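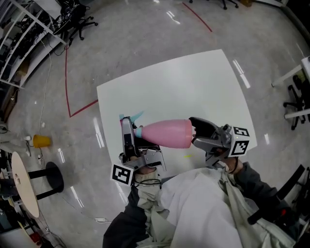
Opened by Heike Nolte
Product: Braltik fish finder, transom-mount transducer
Category: Sonar / loses bottom
Status: Closed by customer
Replies: 2

Hello all, and thank you in advance to whoever picks this up. I wrote to you last spring about a cracked sun cover and got such a kind answer that I'm going to give you the whole story this time and hope for the same.

The boat is an aluminum fishing boat with a Skovell outboard on it, and I keep her at Londeck, on the lake side, in one of the slips behind the fuel dock. The Braltik unit went in over the winter. I did the install myself with the printed instructions and a good deal of coffee, and my brother-in-law held the other end of things. The transducer sits on a Hollmann bracket on the starboard side of the transom, the kind that lets you slide it up and down and then lock it.

The trouble is that the unit loses the bottom once I get moving. At the slip it reads beautifully. Idling out through the no-wake buoys it reads beautifully. I can see weeds, I can see the drop-off, I can even see my jig going down if I hold the rod over the right spot, which pleased me more than it should please a grown woman. Then I push the throttle up, and as soon as the tach goes past 2,000 the depth number starts to blink, the bottom line breaks up into confetti, and after a moment it freezes on whatever the last good reading was. When I slow down it comes back by itself.

I would live with it, except that I troll for walleye in the evening and run between spots in water I don't know well, and a frozen depth reading is worse than none. Last Saturday's crowd at the ramp had plenty of opinions – wait, I shouldn't start on the ramp crowd or we will be here until supper. Let me just say that I was told it was the unit, the battery, the motor, the prop, and the moon.

What I have tried so far, in the order I tried it:

Restarted the unit. No change.

Reset it to factory settings, which cost me all my waypoints because I did not read the warning. No change, and I'm still sore about the waypoints. If there is a way to get them back I would be glad to hear it, but I suspect I know the answer.

Turned sensitivity up, then down, then back to auto. Turned up, it gave me more confetti. Turned down, it gave me less confetti and also less bottom.

Wiped the face of the transducer with a soft cloth and a drop of dish soap. There was a little slime on it but nothing to speak of.

Checked the plug at the back of the display. The locking ring was snug and the pins looked clean and straight.

I haven't touched the bracket because I was so careful with it the first time. I'd rather hear from you before I undo any of that.

Warmly,
Heike

Reply 1 – Braltik support desk

Hi Heike,

Thank you for such a thorough write-up, it saves us both a lot of back and forth. I'm sorry about the waypoints. If you ever saved them to a card, they can be loaded again from the Files menu. If they were only on the unit, the reset does clear them for good, I'm afraid.

When a unit reads well at rest and drops out with speed, there are two usual suspects. One is air: bubbles running down the hull and across the face of the transducer, so that the signal never gets a clean path to the bottom. The other is electrical noise from the motor, which grows as the motor turns faster. They look alike on the screen, and the nice thing is that you can tell them apart without any tools.

Please try this. With the boat well tied at the slip and the motor in neutral, bring the throttle up slowly using the neutral warm-up setting described in your motor's manual. Keep it short and stay within what the manual allows. Watch the depth number the whole time. If the picture breaks up while the boat is standing still, we're looking at noise. If it stays clean, we're looking at air, and we'll talk about the bracket.

It would also help to know how the power cable is run. Does it go straight to the battery, or does it share a fuse block with anything else? And does it lie alongside any of the motor wiring on its way forward?

One more small thing. Please look up the software number on the About page and send it along. I don't expect it to be the cause, but I'd like to have it on the ticket.

Customer update

Good morning, and what a clear answer, thank you! No, I never saved them to a card. I have bought a card now. The barn door is very well shut.

I went down at 6 in the morning, before the fuel dock opened, so as not to annoy anyone. Both lines on, fenders out, motor in neutral, and I brought her up gently the way the Skovell book says. The depth number didn't so much as twitch. I did it a second time to be sure and had the bilge pump and the livewell pump running as well, in case one of those was the guilty party. Clean as a whistle. So I suppose that rules out the motor, and the fellow who told me to buy special spark plugs can keep his advice.

The power cable goes to its own fuse and then straight to the battery. It does lie next to the motor harness for a short stretch under the splash well, because there's only the one hole. I could move it, but it would mean drilling, and I would need a good reason before I put another hole in this boat.

The About page says version 2, and under that it says "up to date."

While I was there I took a good look at the bracket with a flashlight. I'm putting down everything I noticed because I don't know which parts matter.

The bottom of the transducer sits level with the bottom of the hull, or a hair above it. I had set it that way on purpose. I didn't want it sticking down where it could catch a stump, and we have plenty of stumps.

The nose of it seems to point up very slightly. I put a small level on it and the bubble was off center, but the boat was in the water and I was leaning over the back, so I wouldn't take that to court.

Just forward of it, on the underside, there is a row of rivets. I could feel them with my fingers. I had forgotten all about them. When she was on the trailer in the winter I must have looked straight at them.

I'd be glad to know what you make of the rivets.

Reply 2 – Braltik support desk

Hi Heike,

The rivets are what I would have asked about next, so well spotted. Rivets, strakes and through-hull fittings all stir up the water behind them once the boat is moving, and anything mounted in that trail gets a face full of bubbles. At idle there's not enough flow to matter. Your dock test points the same way, so I feel comfortable leaving the power cable where it is. No drilling today.

I'd suggest doing this in small steps and testing after each one.

First, get the boat on the trailer and level it side to side. Hold a straightedge along the bottom of the hull so it reaches back under the transducer. The face should sit a little below the hull line, and your printed instructions give the distance for aluminum hulls. Loosen the Hollmann bracket, slide the transducer down to that mark, and lock it again.

Second, set the angle. The face should be level, or tipped very slightly so the back edge is the lower one. Nose up, the way your level hinted, would be fine too if it is only a touch, so please don't chase it to perfection. Snug the pivot bolt well, as a loose one will let the transducer kick up at speed and give you this same fault all over again.

Then run the boat. If it's better but not cured, move the transducer sideways so it is no longer directly behind a rivet row. Many people screw a plastic mounting board to the transom for this, so that later changes don't mean more holes in the hull. Keep it away from the prop, and on the side where the blades are moving down.

Let me know how you get on. I'll leave the ticket open.

Customer update, closing

Well, I'm writing this with wet sleeves and a very good mood.

I pulled her out and borrowed the flat piece of concrete by the wash-down. The straightedge was an old aluminum ruler from my sewing room. It showed that the transducer was higher than I had thought, tucked up above the hull line. So I had been even more careful than I meant to be. I slid it down to the mark in your instructions, leveled it, and tightened the pivot bolt, which took more of a turn than I like to admit.

The first run was better. It held past 2,000 and then started to blink as I came up onto plane. So back on the trailer we went, and I did the mounting board. I had a piece of white cutting board left over from making a rod holder, and it took the screws nicely. That let me move the bracket outboard to a smooth stretch of hull between two rivet rows. Marine sealant in both of the old holes, and in every new one, and a fair amount on my trousers.

Second run, late afternoon with a light chop. I went out past the buoys and opened her up, and the bottom line stayed solid the whole way across. It showed 20 feet over the bar, where it has always been 20 feet, and then slid down to 23 on the far side, and I could see the slope between them with the boat on plane. I ran it back the other way to check and got the same thing. In a hard turn it still drops out for a second, but I gather that's because the transducer comes up out of the good water, and I'm looking where I am going in a hard turn anyhow.

I fished until the mosquitoes won. One walleye, on a plain jig and half a nightcrawler, right at the foot of that slope. I saved the waypoint, and then I saved it to the card.

A few notes for anyone else who finds this ticket with a riveted hull. Run your hand along the bottom before you choose your spot. Put the board on from the beginning. Copy your waypoints before you press anything with the word "factory" in it. And when you re-seal the old holes, give the sealant the full time on the tube before she goes back in the water. I left mine overnight.

One suggestion for the printed instructions, if somebody there collects such things. The drawing of where to mount the transducer shows a smooth hull. A second little drawing with rivets on it would have saved me a good many evenings.

Please go ahead and close this one. Thank you again, I'll be recommending you at the ramp, loudly.

Heike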